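Garment Folding on Upholstered Surfaces: Effect of Starting State and Support Height
Final project report, Domestic Work and Textile Care, Group 6
Wanda Pettigrew, Till Diekmann, Divina Abella
Supervisor: Theda Wiegand
Submitted June 24, 2024

1. Aim

The project examined whether a padded seat is an adequate substitute for a table when single garments are folded in small dwellings. Many student flats have no free bench or table long enough to lay out a shirt, and laundry is commonly sorted on the couch or the bed. The household manuals on our reading list assume a hard, flat surface at hip height. We were interested in what changes when the surface is soft, low and pushed against a wall.

2. Background

The course reader (Schwerdtfeger, Unit 5) divides folding into four operations: opening, squaring, folding and pressing down. Opening is defined as bringing a garment from an arbitrary heap to a single flat layer with all hems accessible. Squaring is the alignment of side seams and shoulders. The reader treats opening as trivial and gives it no time allowance. Our preliminary sessions in November suggested that this was an error, at least for light knits.

3. Materials

Garments were unprinted and printed T-shirts, athletic shorts and one long-sleeved top, all in everyday use and washed beforehand. No fabric softener was used. The reference surface was a Nolte kitchen table. The test surface was a padded seat with a woven grey cover, placed with its back edge toward a white wall. Folding boards were excluded, as was the Fident hanging frame proposed in our first outline.

4. Starting state

Each trial began from a heap. The garment was held by one point, raised to shoulder height and released over the surface. It was not adjusted afterwards. Heaps were classed as closed (no hem or opening accessible without lifting another layer) or partly open (at least one edge free). Red items were preferred because folds and creases are easy to read against the grey cover.

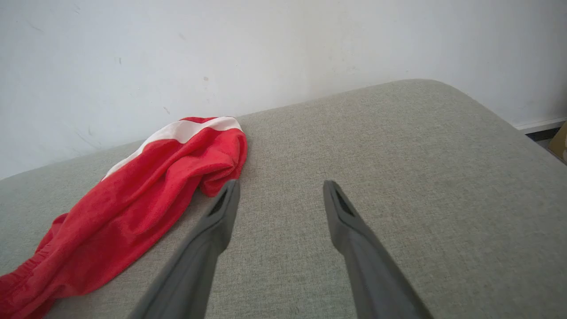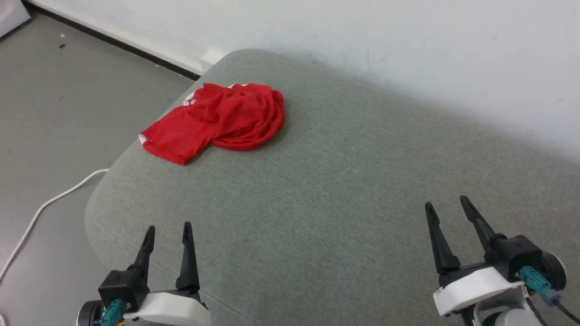 Fig. 1 and Fig. 2: Red fabric bunched on the grey upholstered surface. Photos: Group 6 project archive.

Classing a heap was less consistent than expected. Two members working separately disagreed mainly on heaps with one flatter flap at the side and the remainder bunched. We settled on treating a flap as a free edge only if its hem could be gripped without moving the rest of the garment. Contrasting trim, where a garment had any, made the hem quicker to find and was noted on the trial sheet.

5. Procedure

Each member folded every garment on both surfaces, alternating the order. Time was recorded separately for the four operations with a stopwatch operated by a second member. The folded item was then moved by hand to a shelf and checked for width, edge alignment and whether it held its shape. A fold was rejected if any edge deviated by more than 2 cm.

6. Results

Opening took the largest share of total time on both surfaces. On the table, a closed heap was usually opened by sliding the upper layers sideways with the palm. On the seat this did not work well. The woven cover held the lower layer in place, and the upper layers tended to roll up instead of spreading. All three members changed to lifting the garment by two points and laying it down again, which added around 9 seconds to a closed heap and almost nothing to a partly open one.

Squaring was slightly faster on the seat. The friction that hindered opening kept the first side seam in position while the second was aligned. On the table the lighter shirts shifted whenever a sleeve was pulled straight.

Folding times did not differ in any way we could separate from individual variation. Pressing down was poorer on the seat. The padding yields under the hand and creases are left rounded, so stacks were taller and leaned sooner. Most rejected folds fell in this group.

Working height was the most frequent complaint. Folding at seat height requires either kneeling or bending from the waist. Kneeling was preferred, but it limited reach toward the wall side, and garments released too far back had to be drawn forward before opening could begin.

7. Discussion

A padded seat is usable for small loads if garments are lifted open and the final press is carried out elsewhere, for instance on the shelf itself. The reader's omission of a time allowance for opening should be revised. We also suggest that its sorting exercise (the Grorkunum sheet) include a column for starting state, as total times are otherwise difficult to compare between groups.

The rounded edges of the seat reduced the usable flat area. We measured the full top and only later noticed that hems placed near the edge sagged and were read as misaligned. Trials affected by this are marked in Appendix B and were left in the totals.

8. Limitations

The sample of garments was small and no towels or bedding were tested. Only one cover fabric was used. A smoother cover would probably behave more like the table during opening. The stopwatch operator could see the heap before release and may have started early on some trials.

Appendix A: Trial sheets (paper, held by T. Diekmann)
Appendix B: Timing tables, file Stususo_v2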